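Prumstead Joinery and Fittings
PRESS RELEASE
16/11/2019

Kinnunen hinge range passes long-cycle testing at Prilton works

Prumstead Joinery and Fittings has completed durability testing of its Kinnunen range of concealed cabinet hinges. The work was carried out at the company's Prilton site over 14 weeks and covered 11 hinge types, including inset, half overlay and full overlay versions.

Each hinge was fitted in pairs to a test door and opened and closed under load. Doors were weighed before fitting and checked for sag at fixed points during the run. Side play, closing force and screw hold were measured at the start and end of each run. In all, 968 hinges were tested. The limit for sag was set at one millimetre, measured at the lower corner on the handle side.

All 11 types finished within the limit. Two of the full overlay versions showed more side play than the others and have been given a longer fixing plate. The revised plate uses the same drilling pattern, so doors already bored for the earlier part do not need to be altered.

Niall Halliday, technical manager, said: "Most complaints we receive about cabinet doors concern uneven gaps. In many cases the hinge is sound and the plate has moved. We therefore spent a good part of the programme on the plate and its screws."

The range adjusts in three directions. Height is set by a cam on the plate, and depth and side position by separate screws on the arm. The maximum opening angle is 160 degrees on the wide-angle version. A soft-close unit, sold under the Uven name, clips to the arm and can be added after fitting.

Kazue Honda, who led the test work, said: "The soft-close unit was tested both fitted and removed. Sag readings did not differ between the two sets."

Fitting sheets have been redrawn to show the order of adjustment: side, then height, then depth. Installers are advised to tighten the plate screws by hand and to check the gap between doors again after the cabinet has been loaded.

The revised parts will be supplied to trade customers from February. Existing stock of the earlier plate may be returned for exchange through the usual account contact. Trade enquiries should be addressed to Manikandan Pai at the Prilton office.

ENDS
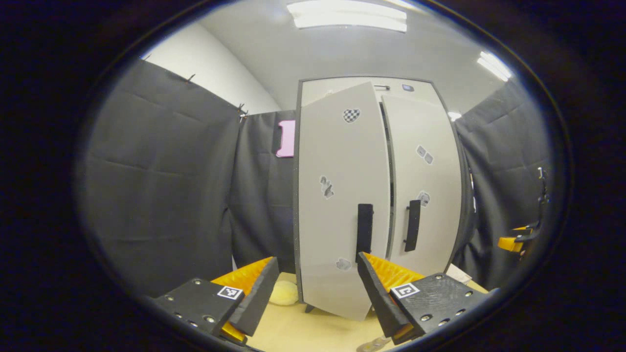
White two-door cabinet with black bar handles, left door slightly open.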